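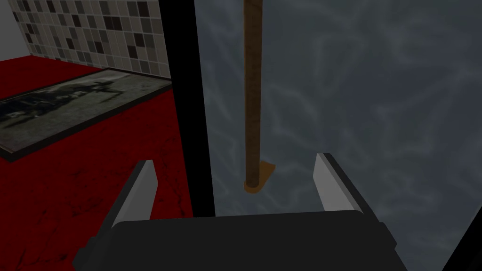
Home Browse Ask Tags Log in

Goalie from a higher division playing down for one game – is that allowed?

Posted by Wesano, Aug 10, 2022

I look after the roster for an adult rec hockey team in the Brandunau league. Our goalie is out for our next game and the only replacement I can find plays two divisions up. The league rules say a sub has to be "of equal or lower standing", but the line above that says goalies are treated separately. I have emailed the league office and had no reply. If we use him and win, can the other side claim the points? Last January a team lost a win over an unlisted skater, so I would like to get this right.

Skerkach
311 posts

Goalies are nearly always exempt from the division rule because there are so few of them. What gets teams into trouble is the paperwork. He needs to be registered with the league and his name has to be on the game sheet before the puck drops, with "sub" written next to it. Tell the other captain beforehand as well. In our league a protest has to be handed in within 30 minutes of the final whistle – check whether yours has the same rule.
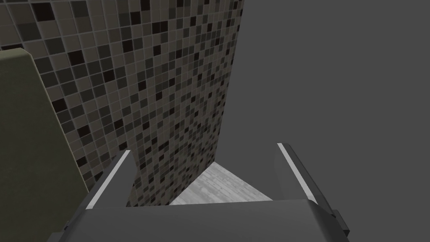 Mosaic tiled wall

Sorensen
80 posts

Agree about the game sheet. I would wait for the office to answer though, or ring them. "Treated separately" could mean there is a different goalie list with its own limits. Ours only lets a goalie sub down during the regular season, never in the playoffs.

Wesano

Thanks both. It is a regular season game. He is registered, so I will ring the office and put him on the sheet as a sub if they say yes.

Viewed 144 times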